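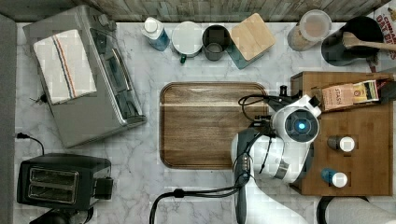
Chepkoech Mosoti has spent the winter comparing two grippers for kitchen work, and when I called her on 19/02/2021 she was still not ready to name a winner. She tests at Ornby, a small group which looks at home robots, and she prefers a normal counter to a laboratory table. The mugs, the spray bottle, the pot with its wooden spoon and the tea box in the bamboo organizer are all things that a person would have at home. "If I buy special test blocks, I get a nice number," she told me. "Then I put a mug with a handle and the number is finished."

The first gripper is the Torkov, which has two hard fingers. The second is the Skelteo, with fingers that bend a little when they touch something. Both were used on the same white arm, with the same controller, and each gripper had 100 tries in January. The Torkov was better with boxes and with the spoon. The Skelteo was better with bottles, especially when the arm came down at a bad angle.

I asked her if this was the result she expected. "For bottles, yes. For the spoon, no. I thought the soft fingers will follow the round shape. But they let the spoon turn, and after this you cannot stir with it." She repeated the spoon part 30 times, because she did not believe her own notes.

Her colleague Byung-chul Oh takes care of the controller, a Hyun, and he joined us for the second half of the call. He had first set the closing force at 60 per cent for both grippers. Later he lowered it to 40 for the Skelteo, and the first results with it had to be thrown away. "This was my mistake," he said. "I wanted to be fair, so I gave the same value to both. But the same value is a different squeeze on each of them."

They do not agree about the cables. Mosoti would like them inside the arm, as they loop around the joints and she must watch them each time the wrist turns. Oh likes them outside, where he can change one in a few minutes. "She moves the arm, I repair the arm," he said, and Mosoti laughed at this for quite a long time.

The next test will be about cameras. They have two to try, one on the wrist and one fixed above the counter, and Mosoti wants to start with clear containers, which both of them expect to be difficult. She has asked for one more month with the Torkov before it goes back.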